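Workshop notebook, Povier cell 2
February 1, 2025

Open day, with visitors from Plastau and Brekke. The Coro two-arm demonstration was given on the brown mat, using the metal tray, the white bracket and the two brake pads.

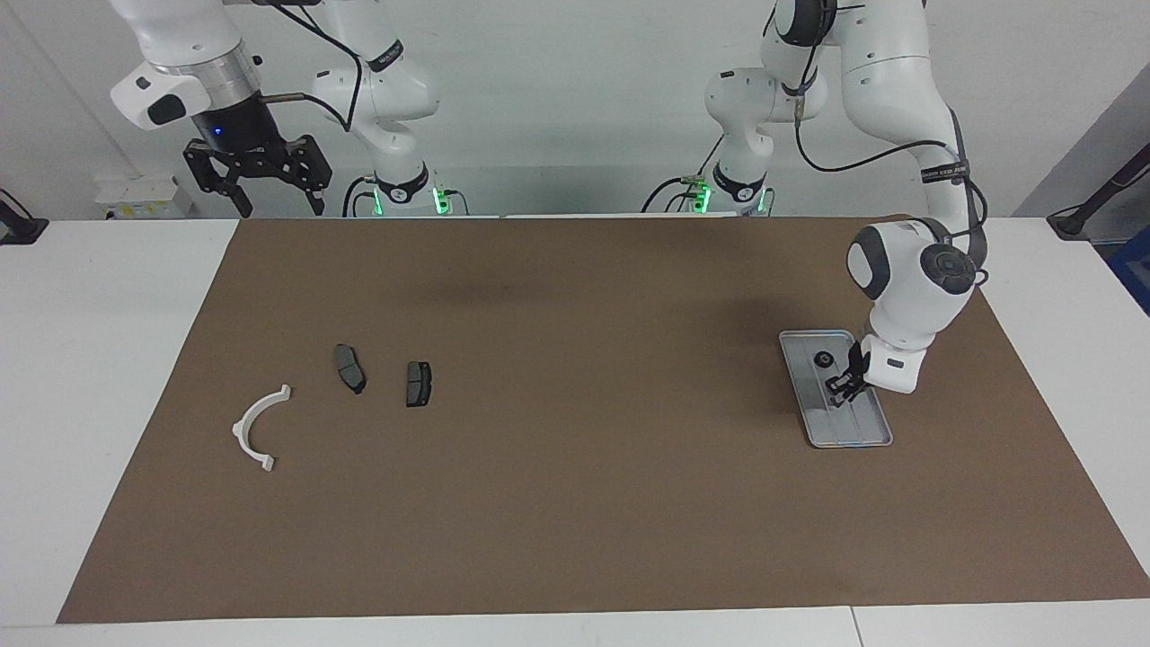
Points to carry forward
Visitors asked chiefly about reach and cycle time. A written reply is owed to Brekke. The mat is to be kept for the next demonstration; spare mats are held under stock line 112.
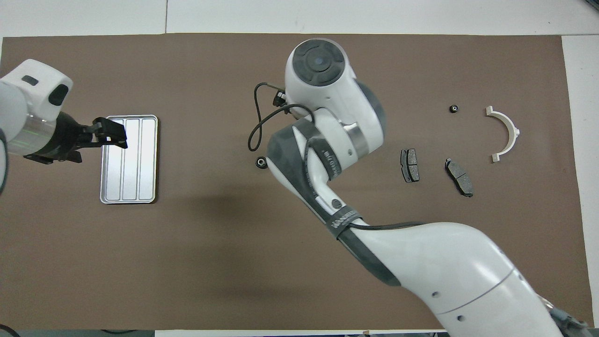
Coro demonstration: gripper at the corner of the tray, brake pads and bracket on the mat.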